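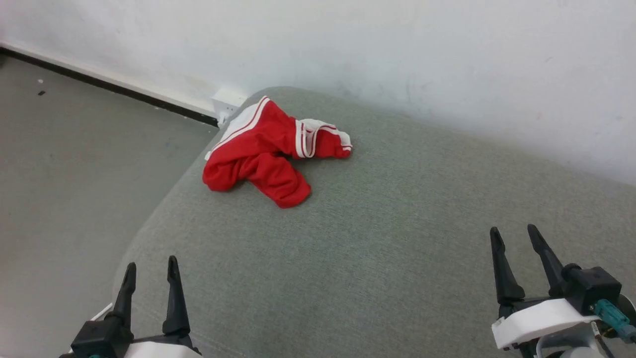 Red shorts, white side stripes

To: skallow-relay list
Subject: Re: Re: leg order, the bridge, and kit

Sorry for the slow reply, been on the road all week and reading this on a phone. Answering in bits, in between the quoted parts. Skip to whatever is yours.

On 2021-01-29 the route subgroup wrote:
> Hi all,
>
> We walked the middle section of the course again this week and
> have to report that the footbridge below Grasso is still closed.
> The county sign says "until further notice" and the boards on
> the far side have been taken up completely. We don't think
> there is any chance of using it in July. The detour along the
> mill road adds distance to leg four and puts the runners on a
> paved shoulder with no shade.

OK. Bad news but I was expecting it. I phoned the county in the fall and got the same "until further notice" from the person who picked up, no date, no name of a contractor, nothing. So plan on the detour. If the bridge opens in June, great, we still run the detour, I am not reprinting maps the week before like last time.

The mill road is OK early in the morning. By eleven it's an oven. Which brings me to start time, see further down.

> Given this, we would like to move the exchange between legs
> three and four. At present it is at the boat ramp. If it moved
> up to the feed store lot, leg three would get longer and leg
> four would come back to something close to its old distance.
> The feed store lot has room for more than 40 cars. The boat
> ramp, as you all remember, does not.

Yes to the feed store. Would have been yes even without the bridge. Last time we had vans parked both sides of the ramp road and a man with a trailer who couldn't get his boat out, and he was right to be mad.

BUT somebody has to go in and ask in person. Not email. They don't read email. Also ask if we can use the spigot on the side wall. And find out about deliveries, I seem to remember a big truck comes through early and it needs the whole lot to turn.

One problem with moving it: leg three then has the hill AND the long flat bit after. That's no longer the leg you give to your new person. Captains need to hear that before they fill in their forms. Can the route people redo the little difficulty notes on the leg sheet? Current sheet says leg three is "moderate, pretty." It will still be pretty.

> On start times: we have had requests to bring back the
> staggered start. Some of the slower teams finished last time
> after the food was gone and the arch was down.

Agree, and I'm embarrased about the arch. The stagger makes more sense anyway with the rules being what they are right now, we don't know what size gathering will be allowed by July, so smaller waves is the safe thing to plan for. We can always merge them.

What I'd propose:
First wave 6:00, teams who think they'll take longest.
Then a wave every half hour.
Fast teams last, they can have their sleep.

Captains put down an honest predicted time. Every year someone sandbags so they get to pass people all day. If your team beats its prediction by 35 minutes or more you go to the bottom of the results page. I'm serious. It was voted on once already, we just never did it.

> Timing. Truleo have sent a quote. It is the same as their last
> one with a new charge for each extra exchange mat. We could
> save by timing only start and finish with chips and having
> the exchanges done by hand.

By hand is fine for exchanges. Clipboard, watch, bib number. We did it that way for years and the arguments were no worse. Chips at start and finish only. I'll write back to Truleo, don't anybody else write back to them too please, last time they had three of us asking for different things and they charged us for the biggest one.

With waves they need the wave start times loaded seperately. I'll ask.

> Entries: 31 teams have said they are interested so far. The
> permit allows us more but we'd want to know about parking
> first.

31 in January is a lot. Half of that is people stuck at home wanting something on the calendar, I think, same as me. Wouldn't count on all of them paying. Let's not take any money until the permit office confirms. I don't want to be mailing refund checks all summer. A list of names and a captain's phone number is enough for now.

Parking: feed store lot if they say yes, school lot at the start (they already did), church field at the finish only if dry. If it rains the week of, the field's out, and we're back on the street. Someone local to the finish please look at what's legal on that street now, they painted new curbs.

> Kit. Granerico can still print team shirts but want the order
> by the end of spring. They asked whether we want shorts again.

No shorts. Sorry to whoever likes them. We got stuck with a box of sizes nobody wears and it's still sitting in my hall closet. Shirts only, and plain printing, one color. If a team wants matching shorts they can sort it out among themselves.

On the shirts, can we please go with the lighter cloth. The heavier one was cheaper but on a hot day it's awful. Ask Granerico for one sample before we say yes. And get the sizing chart, the women's cut ran very small.

Order form: name, team, size, that's it. Last form had 12 questions on it and people gave up halfway.

> Lastly, we need a new home for the cones and signs. The barn
> we've been using is being sold.

Didn't know that. How soon? I can take the signs, they stack flat. Can't take cones, no room. The town garage in Skallow used to hold stuff for the parade people, worth a call. Otherwise anyone with a dry shed. They do need to be dry, the arrows peeled the winter they were under a tarp.

Also while they're being moved, somebody go through and throw out the broken stakes. And any sign pointing to the old bridge route needs a piece of tape over it NOW, not in July at five in the morning. I've sent runners the wrong way once in my life and that was enough.

Things I need back from people:

Feed store, who's going in. Reply to the list so we don't get two.
Updated leg sheet with the new distances, route people.
Photos of the mill road shoulder, esp. the narrow part past the culvert. I need them for the permit, they want to see where people will be running next to traffic.
Curb situation at the finish.
Shed.

Things I've got:
Truleo, Granerico sample, permit office, county about the bridge one more time.

Didn't get to the first aid question that came in on the other thread. Will look tonight or tomorow. Short version is we need one more person at the feed store exchange if leg four starts in full sun, plus a lot more water than we had.

Please trim the quoted stuff when you reply (I know, I know). The digest people are getting it all twice.

Got to run, more when I'm back at a real keyboard

--
skallow-relay mailing list
To leave the list, send a blank message with "leave" as the subject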